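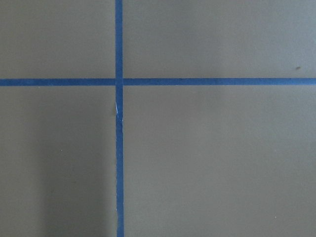

Zolosau adds offline audio and a per-chapter payment model to its serial fiction app

Zolosau, the serial fiction service for phones and tablets, has released version 8 of its reading app. The update adds downloadable narration, a new file format for illustrated chapters and a change to the way writers are paid. It is available now to readers in English and Spanish, with Portuguese to follow in April.

The service publishes novels in installments, most of them short enough to finish in one sitting. Its catalog stands at 1,331 titles, counting completed works and those still in progress. Until now, narration could only be streamed, and a listener who lost the connection in the middle of a chapter was returned to the start of it when the app reconnected.

In the new version, audio and text are stored together in one package. The app keeps a shared position marker for both, so a reader can stop at a given sentence on the page and resume from the same sentence in the narration. The marker is written to the device first and copied to the account when a connection is available. If two devices report different positions, the app asks which one to keep.
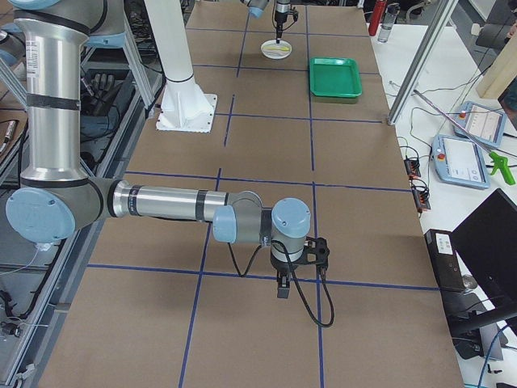
Wilson Huanca

21 Dec 2019

The packages were developed with Cleltach, a small company that supplies layout software to magazine publishers. Its contribution is a compression step that handles illustrations separately from text. Line drawings are stored as vector paths, while painted artwork is stored at two resolutions and the larger one is fetched only when the reader zooms in. According to Zolosau, a typical illustrated chapter with narration now takes up 22 megabytes. Chapters without artwork are smaller, and text-only downloads remain an option in the settings menu.

Older chapters are being converted in batches, beginning with completed series. A chapter that has not yet been converted still opens, but it uses the previous player and cannot be saved for offline listening. Zolosau has not published a date for the end of the conversion work. A small arrow next to the chapter title shows which ones are ready.

The change to payments affects writers more directly. Under the earlier arrangement, Zolosau divided a monthly pool among authors according to total reading time. Long chapters earned more than short ones, and a series with slow readers could earn more than one with a larger audience. The new model pays a fixed rate for each chapter completed by a subscriber. A chapter counts as completed when the reader reaches the final paragraph or the narration passes the same point. Rereads within the same month are not counted.

Writers can choose to stay on the old terms for any series that began before the update. New series are placed on the per-chapter model automatically. The minimum chapter length has also been set, at 200 lines as displayed at the default type size, to discourage authors from splitting installments into fragments.

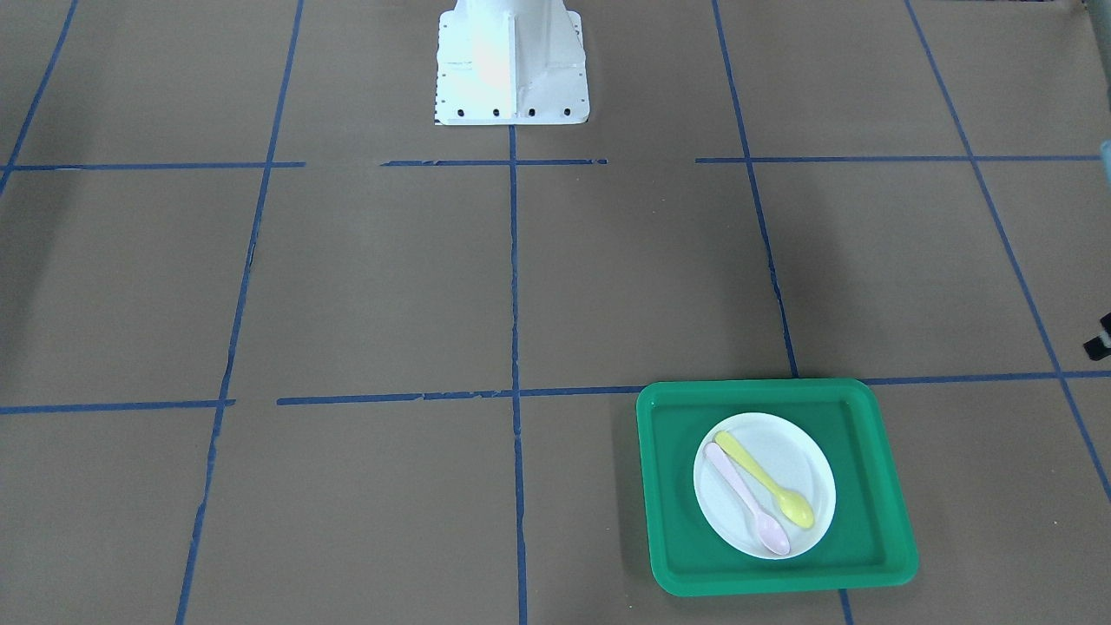
Muñoz, whose fantasy serial has run on the service for two seasons, said the fixed rate would make income easier to predict but that the line minimum was a poor fit for dialog-heavy chapters, where lines are short and the count climbs quickly. A word count would have been simpler to plan around, Muñoz said, and would not depend on type size at all.

Zolosau said the line measure was chosen because it also applies to chapters written as message threads or scripts, two forms that are common on the service. It will review the figure after the first full quarter of payments. Statements will be issued monthly, as before, and will now list completions by chapter – a breakdown that authors previously had to request by email.

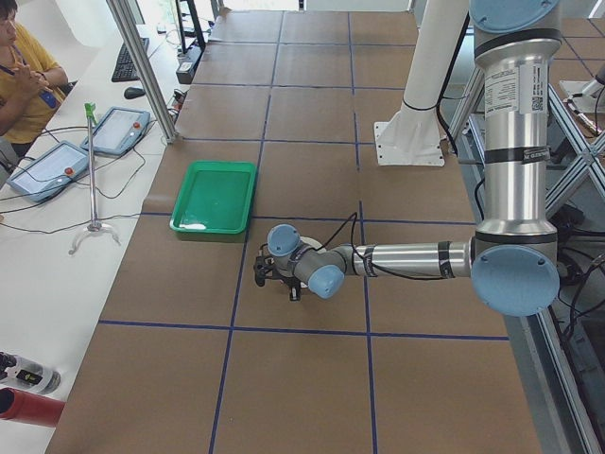 Reader accounts and pricing

Subscription prices have not changed. Readers on the free tier can still open the first three chapters of any series, and can now download one narrated chapter at a time. Saving a second removes the first from the device, but the reading position is kept. Subscribers have no fixed limit on downloads, though the app will warn them when storage on the device runs low.

Family accounts have been extended to cover separate reading histories. Each profile has its own bookmarks, recommendations and content settings. Profiles set up for younger readers do not show the comment sections under chapters, and the setting can only be changed from the main profile.

The update also removes the page-turn animation, which caused delays on older phones, and adds a wider choice of line spacing. Import from other services is limited to Gestidton, whose export files include bookmarks and series lists. Notes and highlights are not carried over.

The app updates automatically on most devices. Readers who have turned automatic updates off need to install the new version by hand before downloading narration – packages in the new format will not open in version 7 or earlier. Existing text downloads are kept and do not need to be saved again.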